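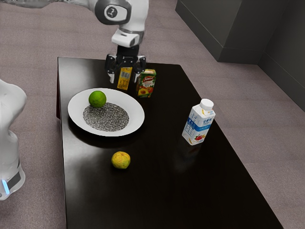

Render. Gripper over the yellow juice box, the green carton with peaches next to it.

April, started 9:40

Gel cleanser, third version. The base is the same as last week, only the thickener is changed. I wanted a smaller batch but the small beaker is still at Vavham, so I made 300 g again.

Water phase weighed first, 254 g including the glycerin. Xanthan gum was wetted in the glycerin before the water went in. Last time I sprinkled it directly in water and I had fish eyes until the afternoon. This time no lumps that I could see, and after 20 minutes the gel was clear enough to read the label of the bottle behind it.

Coco glucoside added slowly with the spatula. I did not use the mixer. Still some foam on top, gone by lunch. pH before correction was 9.2, which is normal for this glucoside. Citric acid solution drop by drop down to 5.4. I passed it once (5.1) and had to go back with a little of the hydroxide, so please do not take the acid amount from this entry, take it from the second version.

Jojoba beads: I took the fine grade from Skoratness, lot 679. They are softer than the ones we had before and between the fingers they feel like almost nothing. On the back of the hand, with water, it is a light polish and no redness on me after rinsing. But my skin is not a good judge, it accepts everything.

Problem: the beads are floating. At 11:00 they were well spread, at 14:30 there was a line of clear gel at the bottom, 4 mm in the tall jar. So the gum alone does not hold them. Pilkington method sheet says to try the acrylate thickener, but then the feel becomes more slippery and people say it does not rinse. I would prefer a little more xanthan first, and look again.

Foam test: 1 g in 100 ml tap water, closed cylinder, ten turns. Good height, small bubbles, and after five minutes most of it still there. Better than version two. I think the tap water in Jorkport is also softer than what we used at Vavham, so the two results are maybe not comparable.

Smell: without perfume it is slightly like wet cardboard. Not strong, but I notice it each time I open the jar.

To do
- repeat with more xanthan, same beads
- one jar in the oven at 40 C, one in the fridge
- calibrate the pH meter, the 4.0 buffer is old
- get the small beaker back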